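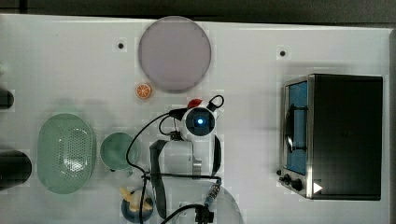 Guadalupe Orozco wrote back that I should get the service plan priced before I even look at arms, and that whatever number I had in my head, the arm would be maybe half of it. She's bought two of these setups, so I believe her, but I'd like more opinions before our budget meeting on 19th November.

Quick background for everyone else. I run a small test kitchen lab and we want one bench doing pick and place on ordinary kitchen stuff: bottles, cups, plates, a toaster oven. One arm, a two finger gripper, a wrist camera, a table. I've got quotes from Juslow and Undidlow and they're so different in how they're written that I can't line them up. Juslow gives me one price for everything. Undidlow has 63 lines, and one of them is just "misc. bracketry." Help?

**benchrat_tom**

Go with the 63 lines! I know it's ugly, but you can strike things out. We took a bundle price once and spent the whole first year finding out what wasn't in it. Spare gripper fingers weren't in it. Neither was the second camera cable, and if you've ever watched a wrist cable loop around while the arm turns, you know you're going to want a second camera cable.

**Guadalupe Orozco**

Going to disagree with Tom here. A long quote only helps if somebody on your side has time to read it. I didn't, and I paid for a mounting plate I already owned. Ask Juslow for a breakdown after they've given you the bundle price. They'll grumble and then they'll send it.

And budget for cables, yes. I put $500 a year against cables and connectors and I've spent it both years.

**pell_mell**

Has anybody used Droronness for the gripper? They want 20 weeks lead time and I laughed out loud at my desk.

**benchrat_tom**

We waited the 20 weeks. It's a good gripper. I wouldn't do it again, I'd buy the plain one that ships now and swap later if it bugs you.

**countertop_kay** (original poster)

OK this is great, keep going. I went back through our task list last night to figure out what we really need, and I think I was overbuying. I had a big reach arm on there because I pictured it going all over the room. But everything we do is on one table. The hardest thing on the list is getting hold of a squeeze bottle, and that's a gripper question more than an arm question.

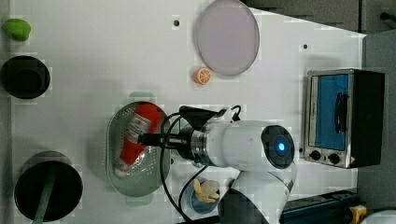
So I'm dropping down one arm size, which frees up enough to get a proper service plan and a box of spares. What I can't decide is whether to put money into force sensing at the fingers. Undidlow has it as an add-on. Juslow says we can get by on motor current, and of course they'd say that, they don't sell the other thing.

**pell_mell**

Skip it for year one. You'll spend your time on camera placement anyway.

**Guadalupe Orozco**

Nope, get it now. Soft bottles are exactly where I wished I had it, and adding it later meant shipping the whole gripper back. We were down from May into the summer.

**pell_mell**

Fair, I've mostly done boxes and rigid stuff. If it's a ship-back upgrade then I take it back, sort of. Still think a second fixed camera is the better buy if you can only have one.

**oldsolder**

Table. Please budget for the table. Ķēniņš does a steel frame one and the freight alone was $177 for us, which I hadn't put in anywhere. A wobbly bench will eat every dollar you spent on precision.

**benchrat_tom**

Ours is a door on trestles and it's fine, lol

**oldsolder**

Tom I have seen your calibration numbers.

**countertop_kay** (original poster)

Ha! Putting the table in, with freight. I've asked Juslow for the breakdown and asked Undidlow what "misc. bracketry" is. I'll post both when they answer, with the prices left in unless somebody tells me that's rude.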